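Heltbridge Workshop Settles on Its Equipment List for the Coming Year

August 5, 2026

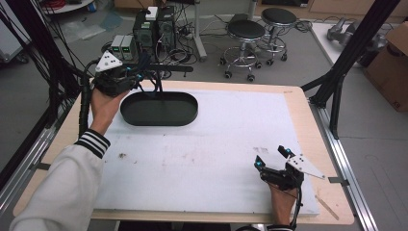
Grippers first, arms later

After a long spring of spreadsheets, supplier calls and a good many pots of tea, the Heltbridge automation workshop has agreed on what it will buy over the next year, and the first item is a modest one. The money will go toward more hand-held grippers, the kind a person holds one to each hand while working at a table, and toward the marker plates, cables and spare fingertips that go with them. A second robot arm, which had been at the top of nearly everybody's wish list, will wait.

Lucie Lachance, who has looked after the workshop's budget for six years and still does her first draft in pencil, said the decision was easier once the group sat down and added up where the hours go. "We kept pricing arms, and arms are lovely, I'd have one in my kitchen," she said. "But most of our days are spent with people at a table, picking up a tray and putting it down again, and that's the part we kept running short on."

The plan covers 14 new grippers, to be bought as pairs in two batches. The first order went to Clinalberg in June and the second will follow once the workshop has had a few months to see how the joints hold up. The quoted price for each replacement fingertip set came to $68, a number that caused some discussion, as the workshop goes through them faster than anyone had guessed when the original budget was written.

Foam board and other small things

Sugeng Ngui, who keeps the tables running, made a plea for the less exciting end of the list, and got most of what he asked for. There is now a proper line for white foam board to cover the tabletops, another for spiral cable wrap, and one for bench power supplies, so that a fault in one doesn't hold up a whole afternoon. He had also asked for shelving to get the computers up off the floor. That has been approved too, though he will have to share it with the stockroom.

"People will happily talk about a robot for an hour," Ngui said. "Try getting five minutes on cable wrap."

The group looked at two suppliers for the table frames, and chose Prumance over the cheaper offer mainly on delivery time. Asmaa Mahrous, who handled the quotes, said the aluminum rails can be taken apart and put back together in a different size, so the workshop should get some use out of them even if the tables change. She has set aside a small amount for brackets, having been caught out by brackets before.

What happens next

The new tables are meant for the Wei project, which studies two-handed handling of small containers and has booked more than 293 hours of table time through the winter. Emrys Morris will run the practice sessions for newcomers, and he would like people to sign up early, preferably before the second batch of grippers is ordered.

As for the arm, it has been moved to next year's list, where Lachance has written it in pencil.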